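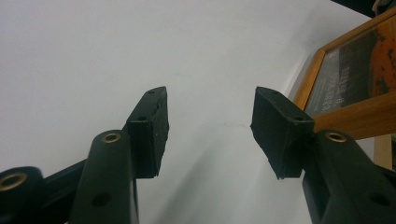

Session 4 — Hand-held gripper, linkage and pads

Hallala shared workshop, Saturday group. Notes go with the bench work, bring them back next time, there's no second print run.

Where we should be by now

Body glued up, trigger moving freely, arms printed. If your arms are still on the printer, share with the next bench and read ahead to Pads.

Tonight: fit the inserts, pin the linkage, mount the pads, check they close square. Wiring is session 5. Don't start it early, last month two people did and had to cut it all out again.

1. Brass inserts

Ring inserts go in the rounded ends of the arms and the joint. The pins turn inside the brass, so the plastic never takes the wear. Ream the hole first, by hand, no drill. Printed holes come out small and a bit egg shaped.

Press in with the vise and a scrap of wood on each side. Slow. If it goes in crooked, back it out and start over — a crooked insert feels fine on the bench and then binds halfway through the stroke.

Iron set to 250 if yours are the heat-set kind (Prideseck bag). Plain rings from the Griltia bag are press fit only. Don't mix the bags up, they look close to the same.

No glue on either kind. Glue creeps into the bore and you're done.

2. Linkage

Each side: joint at the outside, arm on the inside, strut between them. Left and right are mirror parts, check the little L and R on the back of the print before you pin anything.

Pin loosely first. Work it open and closed 10 times, then snug the screws in the round recesses on the arms. Recess is there so the screw head clears the other part. If you hear clicking, the head is sitting proud. Go down a size.

Side to side play at the tip: a little is OK. If you can twist the arm with two fingers, add a washer.

3. Pads

Blocks are the black rubbery ones. Cut them with a fresh blade, one pull, don't saw. Sawing gives you ragged edges and then bits keep comming off.

Order of work
— dry fit the pad on the arm, small holes lined up
— screw in, finger tight
— close the jaws, look at the gap against something pale
— adjust the tilt, then tighten

For the gap check use the bare wall. Hold the gripper up in front of you, jaws open, and look for three things: pad tops at the same height, same inward lean on both sides, faces pointing at each other and not past each other. Black on white shows up errors you will never see over the bench mat.

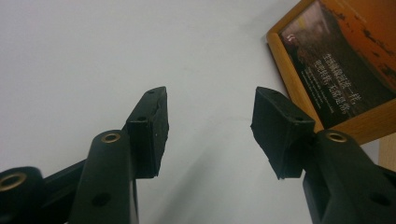

Then close slowly and watch where the pads touch first. Tips first is what we want, heels a moment later. Heels first means too little lean, small objects will squirt out the front. Shim behind the pad, or reprint the arm with the other angle file (both are in the Dvořáček folder on the shop drive).

Chipped pads: a nick on the edge is fine for practice. Change them when the chips get into the flat part of the gripping face, you lose contact there and your test numbers start to wander. Always change both. One new and one old never line up.

4. Test log

Same sheet for everyone, pinned by the printer. Pick up, lift, hold, put down. Write down drops and slips seperately, they have different causes. Drop = never had it. Slip = had it and lost it.

The old build managed 2,118 closes before the first pin went. It was run dry the whole time, so put a drop of light oil in each ring before you start. Keep it off the pads. Wipe with alcohol if you slip up.

5. Before next time

Finish both sides. Label the underside with your bench number, marker is fine.
Read the wiring sheet, first page only.
Weigh the finished gripper with pads on. Mine is 204 g, yours may differ if you changed the infill. A lot heavier and your wrist will complain after half an hour.

Shop closes at 9 sharp. Spare pins are in the top drawer, put the lid back on the tin.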